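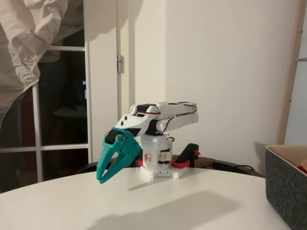 Do enzyme drain tablets do anything for a slow kitchen sink?

Asked by Yaw Antwi, December 2023
Viewed 902 times

My kitchen sink drains slowly and has for a couple of months. No disposal, single bowl, plastic P-trap, house built in the sixties. My brother-in-law swears by Lenska tablets. You drop one in at night and it is supposed to eat the grease while you sleep. A box of 4 costs more than I spent on the strainer basket, and the back of the box says "results may vary with pipe condition," which sounds to me like "may not work."

I already tried baking soda and vinegar. It fizzed a lot and the sink drained exactly as it had before. The bathroom sink and tub are fine, so I don't think it's the main line. Has anyone used these and seen a real difference, or is it one more thing to pour money into?

3 answers

Kenneth Rankin
Accepted answer

I'm doubtful too. Enzymes can break down some grease, but they need time sitting against it, and in a sink that gets used every few hours most of the stuff is washed down the line before it does much. Maybe it helps keep a clean pipe clean. I wouldn't expect it to open one that has been closing up for months.

Do the boring thing first. Put a bucket under the trap, loosen the two slip nuts by hand, and drop the trap out. If it's full of gray sludge, scrub it with a bottle brush and put it back. Check that the washers go on the same way they came off, then run water and feel each joint with a dry paper towel.

If the trap is clean, the clog is in the wall. A hand-crank drain snake will usually reach it. Feed it in slowly and crank when it stops moving. The first stop is often just the elbow and people quit there thinking they hit the clog. Keep going a few feet past it. When it comes out, flush with hot tap water for several minutes.

On vinegar and baking soda: they mostly cancel each other out. You get bubbles and salty water. I don't know why every cleaning page still repeats it.

One question, does it gurgle when it drains? If so I'd look at the vent before buying anything.

Comment from Yaw Antwi: It does not gurgle. Pulled the trap, and it was maybe half full of something I won't describe. Drains better but still not great. Snake is next.

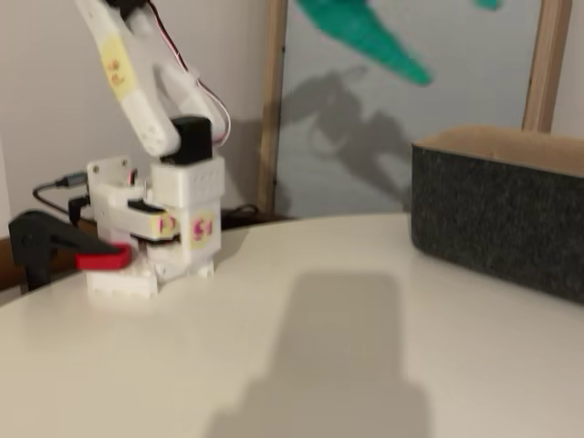
Robot arm on a white tabletop

Rory Ogilvie

I used Lenska for 13 weeks and my sink is fine. Some people just like to be negative. It was draining OK before but I wanted to stay ahead of it. Smells nice too.

Comment from Kenneth Rankin: If it was draining OK before, how would you know?

Evander Rennie

Agree with Kenneth about the trap. I'd add one thing for older houses. If the pipe in the wall is galvanized steel, the inside gets rough and narrow with rust, and grease grabs onto it. You can snake it and have it slow again by January. No tablet fixes that — the pipe has to be replaced at some point. Look where the drain goes into the wall. A magnet will stick to galvanized and won't stick to copper or plastic. It will also stick to cast iron, so a magnet alone won't tell you which of those two you have.

Please don't go from tablets to the strong lye stuff. If it fails you have a pipe full of lye and you still have to open it up. And if you do call someone, ask for the price before they come out. I was quoted $60 on the phone and the bill had a "camera fee" on it that I never agreed to.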